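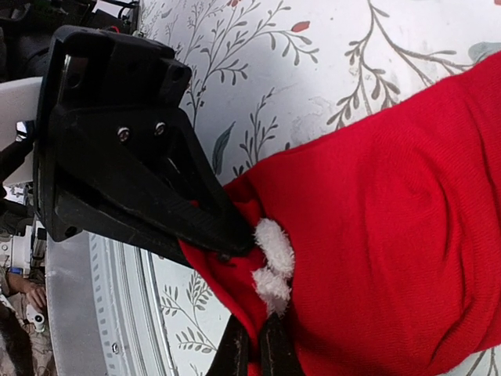

Mumside Home Pages, No. 80, page 2

Small Storage: Socks and Mugs
Text by Hryhorii Hrytsenko

Our March pages on linen closets brought in more mail than we could print, and a good part of it asked about smaller things. Readers wanted to know where to put winter socks in summer, and what to do with mugs that don't match. This gallery covers both. The captions are short, and the longer notes on measuring are on the next page.

Red knit with white fluffy trim. Thick, soft pieces like this take up more room than a plain sock and should be given the largest compartment you have. Wash them inside out on cold, dry them flat, and leave the trim outside the roll so it does not get crushed. A wide-toothed comb will lift trim that has gone flat in a drawer. If the piece is too bulky to roll, fold it in half once and stand it on its fold.

To roll a sock, lay it flat with the heel facing up, press the air out with your palm, and start from the toe. Stop at the cuff. Turning the cuff over the roll holds it together but stretches the elastic, and a sock kept that way all summer will slide down in the fall. Pairs can be rolled together if the knit is thin. Thick pairs do better side by side. 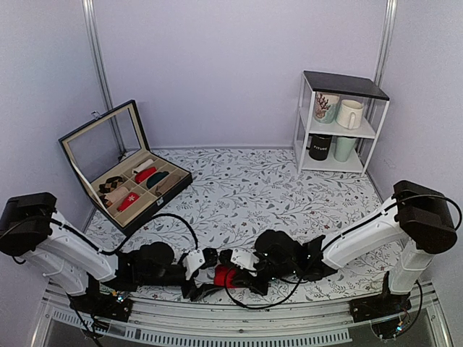

Divided boxes are sold for ties, watches and jewelry, and most of them will hold socks just as well. The Timow box we kept in the hall for a year had a solid lid, and the family opened it several times a day to see what was inside. A lid with a glass pane saves that step. The beige lining is a good choice for color too: the dark teal roll and the brown argyle are easy to tell apart against it, and the red one with the snowflake can be picked out right away at the front. A cream or tan sock shows up less, so those are worth keeping in the same spots every time. Vacuum the lining with a brush attachment twice a year. Lint gathers in the corners first.

Mugs need less thought. A low two-tier shelf holds the ones used every day, and the rest can go in a cabinet. Put printed mugs where the print faces out, and leave enough room beside each handle for your fingers. We keep plain mugs for guests and let everyone in the house choose one of their own. Felt pads under metal legs will protect a painted shelf or a wood counter. Daltora and Harasym both sell them in sheets that you cut to size.

Before buying any box, measure the inside of the drawer or shelf where it will stand. A drawer 360 mm deep will take most tie boxes with the lid removed. With the lid left on, check how far it tips back when open and leave that much space behind it.

Next page: measuring drawers and shelves
Back to contents of No. 80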